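Search this site
Enter keyword Go

Filed under: College Football / Coaching / Offensive Line

The Quiet Work of a Line Room

At Lindale, the offensive line meets at 6:15 in the morning, before the quarterbacks are in the building and well before anyone has turned on the lights over the practice field. The room seats 16 and holds more than that in August. The chairs are the kind with a folding desk attached, and most of the desks have been broken off.

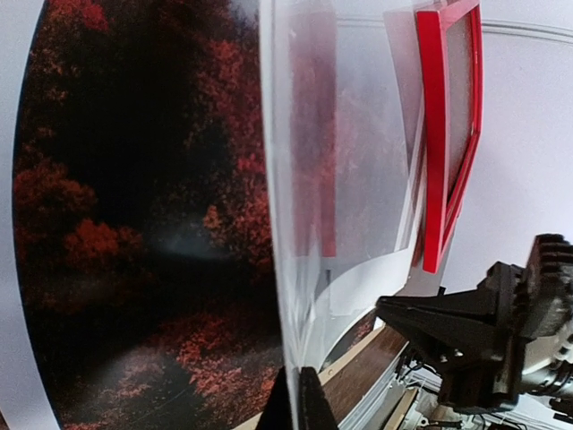
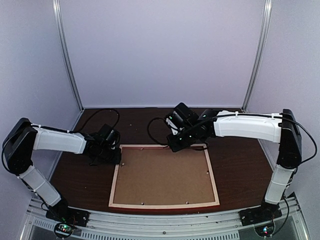
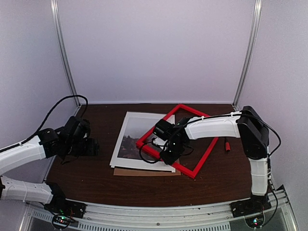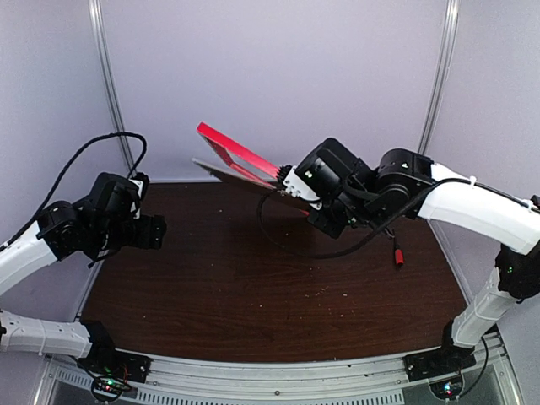
The line coach starts with the previous day's practice tape and goes through it one position at a time. Left tackle first, then left guard, and so on down the line. Each play gets watched at full speed once and then slowly. A player whose feet are wrong hears about it, and then the tape moves on. There is not much shouting. Players who transferred in from other schools mention that first when they are asked what is different.

Lindale ran for 233 yards a game last season, the best figure in its conference, and did it with a line that returned only one starter. The season before, with four starters back, the number was 109. Coaches at other schools have asked what changed. The staff's answer is that they cut the playbook and taught fewer things.

The cut was a large one. The old run game had inside zone, outside zone, power, counter, a trap series and two kinds of draw, and each of those could be run from most of the formations. By October of that year the linemen could recite the rules for all of it, but they were slow off the ball. On tape you could see guards looking sideways at the snap, checking with the tackle. A lineman who is still thinking at the snap gets beaten by a defender who isn't as strong as he is.

Over the winter the staff kept 3 run concepts: inside zone, counter and a pin-and-pull sweep. Everything else went in a binder. The formations stayed, so a defense still saw a lot of different looks, but the five men up front were doing the same jobs they had done the week before. By the end of spring ball in May, the starting five had taken about 3000 snaps of those runs, counting walkthroughs.

Walkthroughs matter more at Lindale than they do at most places. The line does one every afternoon in sneakers on the basketball court, because the court is free at that hour. A manager holds up a card with a defensive front on it, the center makes his call, and everyone takes two steps. Then they reset. They can get through 40 cards in less than half an hour. The second string goes next and the first string stands behind them and watches.

The center makes every call. Some teams let the quarterback set the protection, and Lindale did for years. Moving it to the center was unpopular for a while, mostly with the quarterbacks. It has meant that the center spends more time in meetings than any other player on the roster, and that the backup center has to know as much as the starter does. When the starter missed two games with an ankle, the backup went in and the run game lost very little. There was one bad snap against Fetham, over the punter's head, and it came from a different player.

The Fetham game is the one people in town still bring up. Lindale trailed by ten at the half and had thrown the ball more than it wanted to. In the second half it ran counter to the left on almost every series. Fetham knew it was coming and moved a safety down to stop it, and the left guard kept getting to him. The last drive took just under eight minutes and had one pass in it, which was incomplete. Lindale won by four.

Gudeta was less kind. Its defensive front slanted on every down, and a zone blocking team that sees a lot of slanting has to be patient. Lindale wasn't. The backs cut too early, the tackles overran their men, and the final margin was 17. The staff has shown that tape more often than the Fetham one. A good part of spring was spent on it, with scout team linemen told to slant whichever way they liked.

Pass protection remains the weaker side of the job. A line that is coached to come forward has trouble going backward, and Lindale's tackles gave up most of their sacks in obvious passing situations. The plan for this fall is to add a second short session after practice for tackles and tight ends only, working on the first two kick steps and hand placement. The tight ends have been asked to block more each year and they are part of the line room now, in the back row.

Recruiting has shifted a little as well. The staff used to look for size and now looks for high school wrestlers and basketball players who can gain weight. Two of this year's likely starters came in under 240 pounds. Both redshirted, ate a great deal, and learned the calls on the basketball court with everybody else.

The season opens at home against Skullora, a first-time opponent. Skullora plays an odd front with a heavy nose tackle, so the cards have had an odd front on them since the first day of camp.

Comments (4)

oldpullingguard
We had nine runs in high school and I couldn't tell you the rules for six of them. Cutting it down makes sense to me.

Fetham Fan
That safety was held on at least two of those counters. Go back and watch it.

rowdy_end_zone
What about the right tackle spot? Thought there was a competition there and the article doesn't mention it.

BleacherMom
My son's JV team does the walkthrough with cards too, in the cafeteria. They love it. Is practice open to the public this year?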